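4.3 Starting a shift at the Coso table station

Read this section before you run the station with staff present. It covers the cup and saucer job at Valtia sites. Changes to arm settings are covered in section 9.

1. Check that both arms are parked and the status line reads READY.
2. Sign in with your own staff code. Do not use the code of the person on the last shift.
3. Set out the mugs, saucers and tray. Leave space between the mugs so a gripper can close on one without touching the next.
4. Select job 303 and press START.
5. Stay within reach of the stop button for the first 12 moves.

CAUTION: Keep hands out of the work area while either arm is powered. Press PAUSE and wait for the tone before you move a cup.

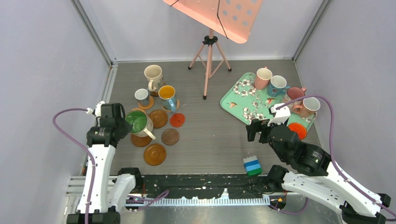
6. If an arm stops on its own, write the code in the shift log, then press RESUME once. If it stops again, call the floor lead.
7. At the end of the job, park both arms and sign out.

NOTE: Staff who used to sort cups by hand now set up the table, clear stops and check for chips. One person may look after two stations at most. Breaks stay as posted, and a station must be paused if no one is there to cover it.

NOTE: The job counter records what the station handles. It is not used to rate staff. Service is due every 300 hours of run time.

Questions about duties or training go to Jordan Goodall, Noltico site support.

Section revised November 10, 2018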